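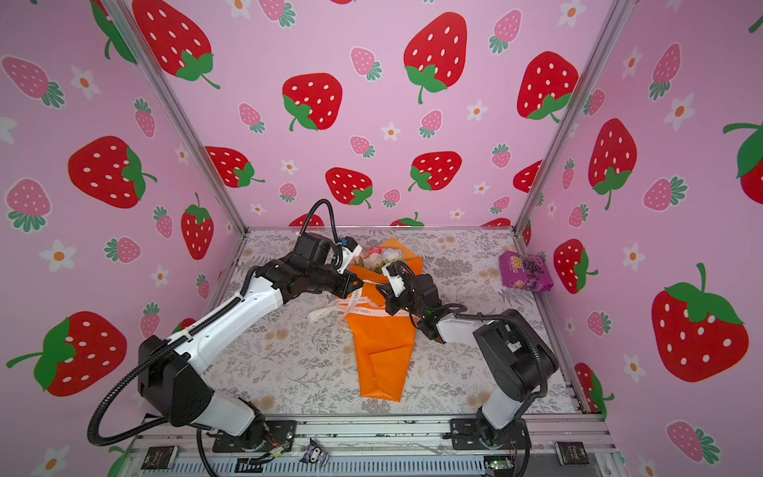 Two-arm bench with the bouquet laid diagonally and the ribbon around the upper wrapping.

Workshop Tips > Bench Robots > Recording
6 min read | 18 comments | 62 shares

Recording ribbon and gift-wrap demonstrations on a two-arm bench

These notes cover teleoperated recording of soft-goods tasks, ribbon handling in particular. They assume two working arms, a wrist camera on each, one fixed camera, and a recorder that writes all streams against one clock. We use the Jesteo recorder, but the settings carry over.

Write the task down first. "Fix the bow" is too loose, and two operators will do two different things. Ours reads: grasp the ribbon tails, draw them away from the knot until both are straight, release, retract both arms. Define the end state in terms a reviewer can check from video alone.

Fix the start states. Ribbon never lies the same way twice, so trying to reproduce one layout wastes time. Define 4 starting groups instead - tails left, tails right, tails under the wrapping, tails looped - and rotate through them. Within a group, drop the ribbon and leave it where it falls.

Wipe the fingertips between batches. Satin picks up dust and adhesive residue, and a slightly tacky finger will hold a ribbon that a clean one would drop. The policy learns the tacky finger. 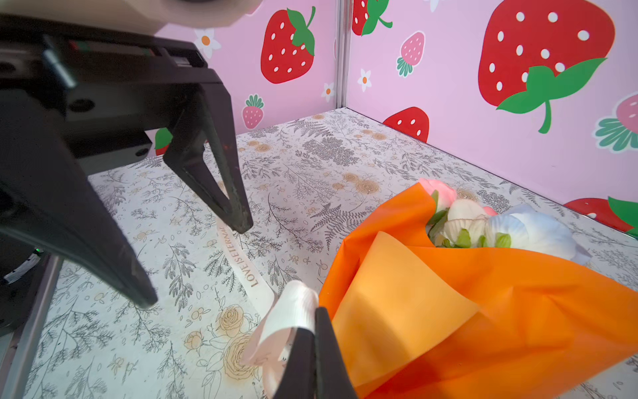 Approach low and slow. Most failed grasps in our logs come from closing above the ribbon, with the fingers meeting on air or catching a single thread. Bring the tip down until it touches the cloth, back off slightly, then close. Tape the cloth down at the corners before starting or it will travel with the finger.

Let one arm wait. New operators tend to move both arms all the time, and the idle one drifts into the other's camera view. Lamduan Thongsuk trains ours to park the second arm beside the bouquet and leave it there until it has a job.

Keep recoveries, discard fumbles. If the ribbon slips and the operator regrasps within a couple of seconds, keep the episode and tag it. If the operator stops to think, delete it. Long pauses teach the model to pause.

Lock exposure and white balance on every camera. Glossy wrapping throws highlights, and automatic exposure will darken the ribbon each time a wrist camera swings over the paper. Set both with the wrapping filling the view. 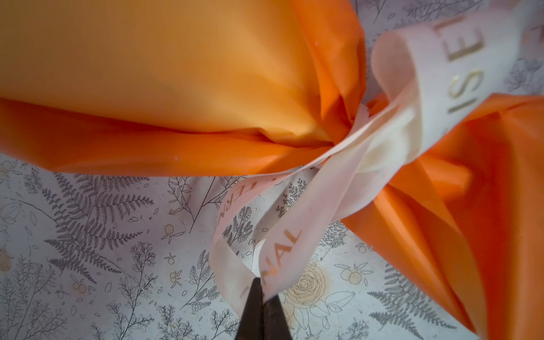 Page last changed: June 29, 2022

Watch the tension. Pulling tails straight takes very little force, and thin wrapping creases permanently at the knot once it has been overloaded. Set a gripper current limit and put it in the episode metadata. Nipon Nakpan changed ours in April without a note, and the batches on either side of the change had to be trained separately.

Replace the wrapping on a schedule. Worn paper folds more easily than fresh paper and keeps its old creases. Swap it before it tears, and record the swap as an event in the log.

Vary the surroundings on purpose. Patterned walls and cloths are useful, but change them between batches and never in the middle of one. The Mahawong set was recorded over a single cloth, and the resulting policy reached for printed leaves when moved to another bench.

Review the same day. Play episodes at double speed from the wrist view, then check the fixed view only where something looks wrong. Our current set stands at 682 kept episodes. File names carry the start group, the operator initials and the cloth code, in that order.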